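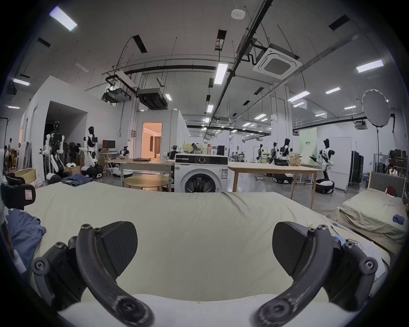
Gripper number two over the bed, fingers open, both pads on.

Changed the finger pads on the Zilton hand gripper, 15 Sep 2025. The old pair had done 144 folds since the last change and the left one had started to lift at the tip. Thin cotton slips first when a pad goes, so I check on a white sheet before anything heavier.

The pads come off with the fingers still on the body. I clean the seat with alcohol, leave it for 9 minutes and press the new pad down from the tip inwards. Schwaiger supply them in bags of 200, and the odd one has a ridge along the edge that needs trimming.

The hex screws at the joints are small and the heads round off easily. Use a proper key, not the one on the folding tool. Two on the right finger had backed out by about 13 degrees against my paint marks. I nipped them up and marked them again.

Then zero the opening with the fingers closed, open fully, close, and read it again. Mine came back the same both times. The Skumudmont notes say to repeat this after a day's use, so that is tomorrow's job. Next full strip is in December.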